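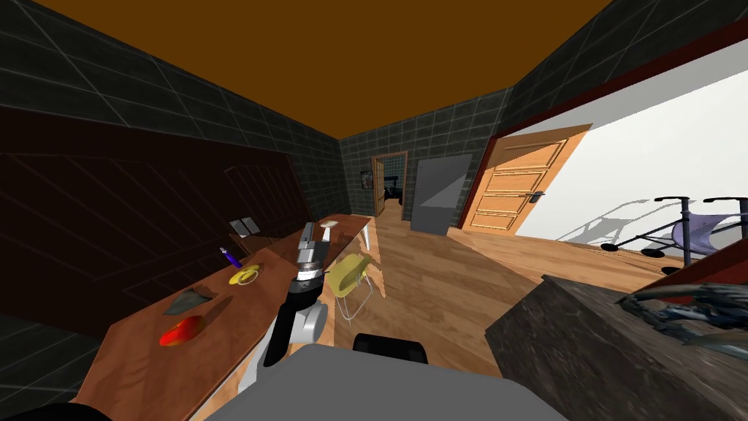

Arside Mobile Manipulation – Simulation and Cell Support

Setup notes for the simulated kitchen cell, build 128. Thread.

1/ Arm parked upright beside the long table. We start every session from this pose. If your joint readout disagrees with it after loading, reload before touching any offsets.

2/ Table objects stay where the scene file puts them: red one at the front, yellow plate farther back, small white one near the back wall. Don't nudge them to suit your grasp test. Save a copy and edit that.

3/ Wrist camera calibration expired on Tuesday. Châu Tạ reran it with 80 poses. Residuals are in the Gumholm folder, file name ends in 1,073.

4/ The tiled walls are handy for checking lens distortion. Grout lines should render straight. If they bow, you have the old intrinsics loaded.

5/ Base collision margin was too tight for the corner of the dark marble counter. Raised to 135 mm. The planner now takes a wider turn – slower, no contacts logged since.

6/ The yellow chair is a static body in this build. Anyone who needs it movable: set the mass first, then unlock. In the other order it drifts.

7/ Fatico gripper model still has the wrong finger friction. Abou Zeid has the ticket. Until it closes, skip the plate picks.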